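Setting up a shared garment-handling cell: a guide for shift leads

Applies to two-arm cells at Wotbridge, software release 15 and later. Updated August 28, 2024.

This page covers handing a hanging and sorting table over to a two-arm cell while keeping the existing crew on the line. Mechanical installation is covered in the Lundard manual.

Before you start

List the tasks now done at the table: picking from the rack, moving hangers, putting items in the basket, checking for damage. Mark each task as arm, person or both. Damage checks stay with a person. Stain grading also stays with a person, as agreed in April.

Post the marked list at the station. Operators need to see it before the first powered shift.

Step 1. Lay out the table

Put the rack on the left and the basket at the far edge on the right. Both arms mount on the rail along the near side. Leave the center of the table clear for transfers. Small parts go in the desk organizer beside the rack. 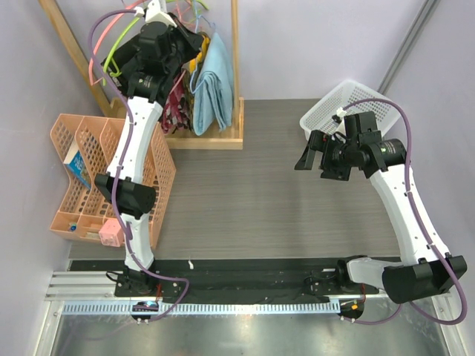

Step 2. Check cable slack

With power off, move each arm by hand through its full reach. Cables must not catch on hangers or on the rack post. If one does, move the rack before changing the cable route.

Step 3. Teach the pick positions

Record one position per hanger slot, starting at the right end of the rail. Towels and shirts need separate entries, as the grip width differs. The Kamolrat controller stores up to 158 positions. Delete unused ones at the end of each batch.

Step 4. Reassign the crew

A table that had two sorters now has one operator and one inspector. The operator loads the rack, clears stops and logs faults. The inspector works downstream and has authority to stop the cell.

Rotate the two roles every two hours. Operators report that watching the arms is more tiring than sorting, so do not skip the rotation when volume is low.

Step 5. Run the first batch

Use 10 garments at reduced speed. Log every dropped item and missed hanger. In the Corneletti trial, 757 garments were run before full speed was approved.

Pay and grade

Operators move to the technical grade after sign-off on steps 1 through 5. Inspectors keep their current grade. Send sign-off sheets to the site office by end of shift.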